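4. Adding a stored-value card and planning a trip

This section covers the Budier transit card and the Clerkar trip planner. You need both before you can use the airport lines. If you only plan to ride city buses and pay the driver in coins, skip to Section 6.

4.1 Before you start

Have the following ready:

Your Budier card, or the slip with the 16-digit card number
The email address you used in Section 3
A payment card that accepts online charges

The card number is on the back, under the magnetic strip. Older cards have a shorter number. These cards still work at the gates but cannot be added to an account. Exchange them at the Kirka Station ticket office, ground floor, next to the coin lockers.

4.2 Registering the card

1. Sign in and open My Cards.
2. Select Add a Card.
3. Type the card number without spaces.
4. Enter the three-digit check code printed below the number.
5. Select Confirm. The card shows as Pending.
6. Tap the card once at any gate or bus reader. The status changes to Active the next time you sign in.

Note: A card that stays Pending for 30 days is removed from the account. The balance is not lost. Start again from step 1.

4.3 Loading money

1. Open My Cards and select the card.
2. Select Load Value and choose an amount. The card can hold up to 3,000 credits.
3. Pay, and wait for the receipt page before closing the window.
4. Tap the card at a blue loading machine or at a station gate to collect the value.

Caution: Bus readers do not collect value. If you load online and then board a bus first, the reader will use your old balance, and the ride may be refused.

One credit pays for one fare unit. A ride inside the central zone takes 2 credits. Airport rides are charged by distance, and the planner shows the price before you travel.

4.4 Setting up the trip planner

1. Open Clerkar from the main menu.
2. Under Start, enter a station, stop or street address.
3. Under End, do the same. For the airport, type the terminal number as well – the two terminals have separate stations.
4. Set the time. The default is Leave Now. To catch a flight, choose Arrive By and enter a time at least two hours before departure.
5. Open Options and set Walking Speed and Maximum Changes.
6. Tick Large Luggage if you have more than one suitcase. The planner then leaves out stations without elevators.
7. Select Find Trips.

Results are listed with the earliest arrival first. Select a trip to see platform numbers, walking times and the total fare.

Note: Route 206 does not run after 9:40 p.m. Route 361 covers the same stops until midnight but leaves from the east side of Kirka Station. The planner treats these as two different stops, so check which one is shown.

4.5 Saving and printing a trip 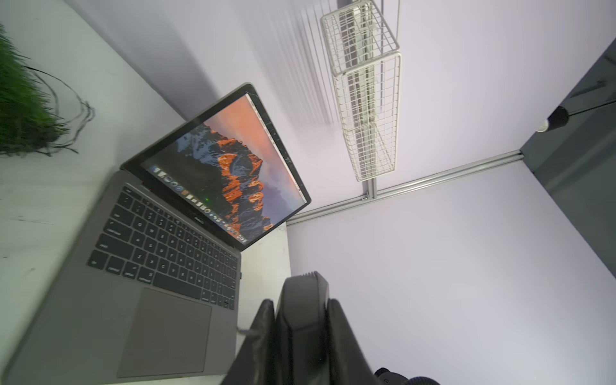
1. With the trip open, select Save. Give it a name you will recognize, such as "Hotel to airport."
2. To print, select Print View first. Printing from the normal page cuts off the last column, where the platform numbers are.
3. To send the trip to a phone, select Share and enter the email address.

Saved trips do not update by themselves. Open the trip and select Refresh on the morning you travel. Timetables change in May and again in October, and a trip saved before the change may list departures that no longer run.

4.6 If something goes wrong

Card not recognized: Check that you left out the spaces. If the number is right, the card may be registered to another account.

Charged twice: Wait one full day. Duplicate charges are normally released overnight. After that, fill in the refund form under Help.

No trips found: Raise Maximum Changes by one, or clear Large Luggage and search again. Metwally Street has no elevator and will not appear as a stop while that box is ticked.

For errors in this section, write to Deepak Sachdeva at the rider information desk and give the step number.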